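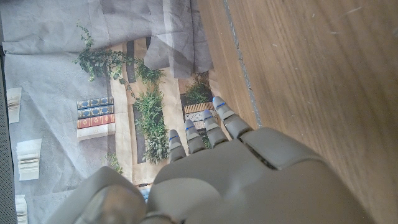 A printed backdrop is a length of cloth carrying a picture of a place, such as a library with shelves, stacked books and potted plants. It is hung behind a person or laid flat under small objects. Most are sold folded, and the fabric keeps its creases until it is steamed or ironed on the back at low heat.

Earlier backdrops were painted by hand – a slow job, and the paint could crack when rolled. Dye printing on polyester later made them cheap and light. A typical cloth weighs 115 grams per square meter. Library designs are common for portraits, video calls and school plays.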